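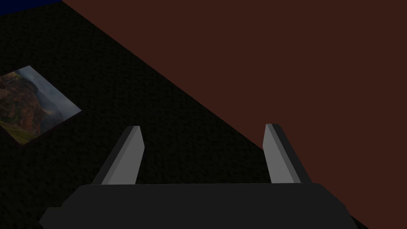

Gripper open, nothing in it yet, and a landscape card lying off to the left.

I said I would write up the robotics class when I had something to say, and eight sessions in I have something to say, although I doubt it's what Judit was hoping for when she talked me into signing up.

For anyone who missed the earlier post: the class is Thursday nights in the old library building at Nenidcombe, it's open to adults and to high school juniors and seniors, and it's called Practical Robotics. I want to talk about the word "practical." We have not touched a robot. There isn't one in the building. We have twelve computers and a program called Fladlow, and in Fladlow there's a little room with a gripper in it, and we make the gripper go places.

I asked about this on the first night. Imre Balogh, who teaches it, has clearly been asked before. He said that a real arm costs more than the program's whole budget, that beginners break things, and that everybody in the field starts in simulation now. I believe the first two. I've heard "everybody in the field" about a lot of things over the years, most of them software my old employer had just paid for.

What we do all evening

You get a task. The early ones were silly, move to this point, open, close, go home. Now we're on pick and place, where the gripper has to find something, go to it without plowing into anything, close on it and put it somewhere else. You write the steps, you run it, you watch it go wrong from the wrist camera, you fix a number, you run it again.

I'll admit the wrist camera is the part I like. It took me two sessions to stop getting turned around. You're looking past your own two fingers at a floor, and when the wrist tips, the whole room tips with it, and you have no shoulder or neck to tell you which way is up. One of the high school kids got it in ten minutes. She plays a lot of games and she was nice about it.

My partner and I are Team Ondus (the teams were named off a list and I don't know where the list came from). Our gripper spent all of week six going down in the wrong place. We had the approach height right and the angle right and it would sail over to the dark carpety patch and close very neatly on nothing. The card with the cliffs on it was right there the whole time, off to the left, by far the brightest thing in the room, and you'd think that would help. It doesn't help if the program is not using the picture to decide anything, and ours wasn't. It was using coordinates I had typed in. I had swapped two of them.

So that's a lesson, I guess. I'm not sure it's a robotics lesson. I could have learned it from a spreadsheet, and I have, more than once.

My actual complaint

Everything in that room behaves. When the fingers close, they close. When you tell the arm to go to a spot, it goes to that spot, and it'll go to the same spot again tomorrow. I spent a good part of my working life around packaging machines and I never met one that did that. Belts stretch. Somebody leans on a sensor. A bracket works loose over a month and every box comes out a hair crooked, and you find out when a customer calls.

None of that is in Fladlow unless you put it there. Imre says you can put it there. There's a settings page where you can add noise to the position and make the surfaces slipperier, and in the last 3 weeks of the course we're supposed to turn it on. Fine. But I notice that it's at the end, after the grades, and that the settings page was described to us as "advanced." I'd have put it in week two! Let people's neat little programs fall on their faces early, before they get attached to them.

I brought this up and got a thoughtful nod, and then we went back to pick and place.

The room itself is odd too, the longer you look at it. Somebody took trouble over it. There are cords hanging by the window, with a little black tassel on the end of one, and there's a speckle in the gray tile. Then you look through the glass and it's plain flat blue, both panes, no cloud, no street, no neighbor's roof. I found myself wondering who decided on the tassel and then stopped for the night. If I had that person's hours I would have spent them on making the fingers slip.
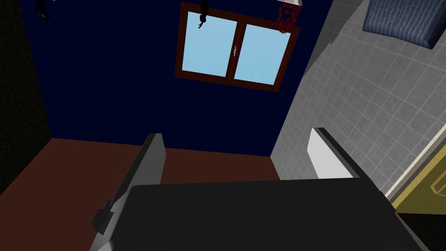 What Judit says

Judit Katona took this class last year and she disagrees with nearly all of the above. We argued about it over lunch and I told her I'd put her side in.

Her view is that I'm grading the thing against a factory and I should be grading it against what people walk in with. Most of the class had never written a line of code. By the fourth session everyone could make the gripper do something on purpose. She says that if they had started with a real arm, 4 people would have gotten a turn each night and the rest of us would have stood around holding our coats. She also says that I complain about every class and then sign up for the next one, and I don't have a good answer to that.

Where I think she's right is the turns. I ran my program more times last Thursday than I could have in a month on real hardware, and some of those runs would have put the gripper straight through the wall. Where I think she's wrong is about what we've learned from it. People in the room say "it works" when they mean it worked in there. I've started saying it too.

There's talk of a final project where the best team's program gets run on a real arm at Katona, her brother's machine shop. It hasn't been confirmed and I'd like to see it in writing. If it happens I will drive over there whether we win or not, because I want to see how far off the first try is. My money is on it missing by the width of the part, and I've got a lunch riding on that with Judit.

Meanwhile Ondus has homework. We have to get the approach cleaned up so the fingers come in level, and my partner wants to rewrite the whole thing so it looks for the target by color. I told him to leave my coordinates in as a backup. He asked which order they were in.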